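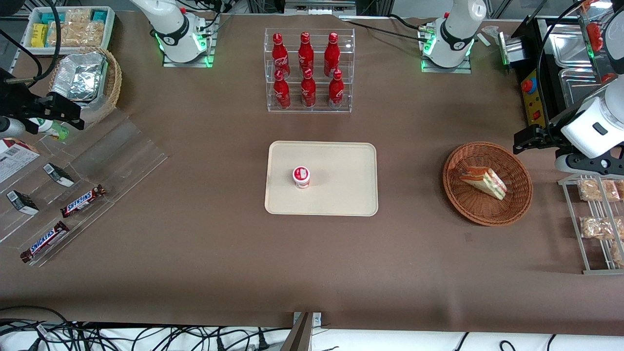

What does a planogram fix, and what does it leave open?

It fixes the position, facing count and shelf height of each item. Price, promotion and reorder timing are set elsewhere and are covered in the unit on replenishment.

Retail Operations, Unit 2: Shelf Space and Small-Format Stores
Notes by Solveig Solheim

Terms. A facing is one unit visible at the front edge of the shelf. Depth is the number of units behind it. Capacity is facings times depth, times the stack height where stacking is allowed. A tiered rack raises the rear row so that its labels stay in view; Coca-Cola bottles in two rows of three are a common small case.

Space elasticity. Sales of an item rise with its facings, but at a falling rate. The second facing usually adds more than the third. Staple goods respond weakly, impulse goods more strongly. Estimates from large stores should not be carried over to kiosks without checking.

Worked case: Covden. The Plendwood kiosk at Covden lists 13 chilled lines. Weekly unit sales before the reset were 1,000. After the reset, with the same lines and prices, they were 1,129. The gain is 129 units, or 12.9 percent. Part of this may be seasonal – the reset was done in December – and the Sturkis kiosk, which kept its old layout, should be used as the control.

Short-life goods. Sandwiches and dairy cups are limited by shelf life before they are limited by space. Set capacity from expected demand between deliveries, then assign facings. Working in the other order raises waste.

Reading for next session: the Chiba case, sections 1 and 2. Bring the capacity table.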